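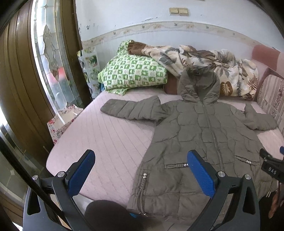
# Kodar shares jump after small investors pile into Plostham clothing firm

Shares in Kodar, the outdoor clothing company based in Plostham, more than doubled in five trading days in May after a wave of buying by private investors. The price stood at 126p when the market closed at the end of the run, up from 58p at the start.

The company told the market it knew of no reason for the rise. It had signed no new contracts, it said, and had not been approached by a buyer. Its trading forecast for the year has not changed.

Much of the interest seems to have come from a discussion board run by Prieto, a share-dealing app popular with people who invest small sums. A post arguing that Kodar was worth far more than its market price drew 300 replies overnight. Many of those replying said they had bought shares that morning, often spending less than £100.

Kodar had been out of favour for some time. It closed two shops last winter and cut its dividend after a mild season left it with unsold stock. Several funds had bet against it by borrowing shares and selling them, hoping to buy them back later for less. When the price went up instead, some of those funds had to buy shares to limit their losses, and that pushed the price higher still.

One of them was Tornus, an investment firm that had built up a large position against the company. Tornus confirmed that it had closed most of this position at a loss but would not say how much it had cost. It added that its view of the business was the same as before.

Prieto limited new orders in Kodar for part of one afternoon. Customers could sell the shares they held but could not buy more until shortly after 4pm, when the market was close to shutting. The app said the limit was needed while it arranged extra funds to cover trades that had not yet settled. Users complained on the same discussion board, and a number said they would move their accounts elsewhere.

Prieto said later that it had dealt with the backlog and that all Kodar orders were being handled normally. It will write to customers whose orders were cancelled. It has not offered them any payment.

The jump has been noticed in Plostham, where Kodar has its head office and a warehouse. Staff who joined the company's savings scheme can buy shares at a fixed price of 70p, and until this month that was more than the shares were worth on the open market. The scheme does not pay out until next spring, so staff will not know for some time what their options are worth.

Kodar said it had no plans to sell new shares while the price was high, although it would keep its funding under review. It has a bank loan to renew before the end of the year – a higher share price does not change the terms of that loan, but it could make it easier to raise money in other ways.

Trading was calmer after the five-day run. The number of shares changing hands fell by more than half, and the price slipped to 119p by lunchtime in the next session.

Kodar will publish its half-year results in September.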